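Rechercher dans la base de connaissances OK Recherche avancée

Ticket : le chauffe-eau Hendau se met en sécurité pendant la relance nocturne

Statut : résolu — sous surveillance 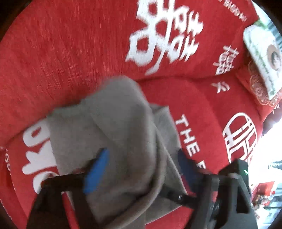

Peut-on réarmer le thermostat de sécurité sans vidanger la cuve ?

Le réarmement se fait cuve pleine, alimentation coupée au tableau, en enfonçant le bouton situé sous le capot inférieur. La vidange n'est nécessaire que pour remplacer la résistance ou le joint de bride.

Matériel concerné
Chauffe-eau vertical mural Hendau, 300 litres, résistance stéatite. Régulateur Cevham en façade. Contacteur jour/nuit Oltmanns, calibre 20 A. Groupe de sécurité d'origine.

Symptôme
Eau froide le matin, affichage du régulateur éteint. Le disjoncteur dédié n'est pas déclenché. Après réarmement manuel, la chauffe reprend normalement, puis coupure à nouveau dans les 24 heures. Aucun code défaut en mémoire.

Relevés
Tension aux bornes du contacteur : conforme, en marche forcée comme en automatique.
Isolement de la résistance par rapport à la masse : correct.
Consigne du régulateur : 60 °C.
Température au point de puisage le plus proche, juste avant coupure : nettement supérieure à la consigne.
Le dernier relevé oriente vers une surchauffe réelle. Un thermostat de sécurité défectueux couperait sans dépassement.

Étape 1 — Contacteur
Passage sur arrêt, contrôle de l'ouverture des pôles. Les deux pôles s'ouvrent. Contacteur mis hors de cause.

Étape 2 — Sonde
Sonde extraite du doigt de gant. L'extrémité n'était pas en butée : le clip de maintien manquait et la sonde avait reculé de plusieurs centimètres. Elle mesurait une température inférieure à celle de la cuve, d'où une chauffe prolongée jusqu'au seuil de sécurité.

Étape 3 — Remise en place
Sonde repoussée en butée, clip neuf posé (pièce commandée chez Hulteo). Câble fixé par un collier à la traverse du capot. Connecteur Cevham débranché puis rebranché, contacts propres.

Étape 4 — Essai
Marche forcée jusqu'à coupure par le régulateur. La coupure intervient à la consigne, le thermostat de sécurité reste enclenché. Retour du contacteur en position automatique.

Remarques
Ne pas shunter le thermostat de sécurité, même pour un essai de courte durée.
Le recul de la sonde ne génère pas de défaut sur ce régulateur : la valeur lue reste plausible. Seule une sonde coupée ou en court-circuit est signalée.
Le goutte-à-goutte du groupe de sécurité pendant la chauffe est normal et sans rapport avec ce ticket.

Suite
Contrôle de la position de la sonde prévu en août. En cas de nouvelle coupure, remplacer l'ensemble sonde et régulateur et rouvrir ce ticket.

Dernière mise à jour : 31 juillet 2025

Imprimer cette page | Envoyer par e-mail

Tickets similaires
Hendau : eau tiède malgré une nuit complète de chauffe
Contacteur Oltmanns : bourdonnement en heures creuses
Régulateur Cevham : perte de la consigne après coupure secteur
Groupe de sécurité : écoulement permanent hors chauffe
Remplacement du joint de bride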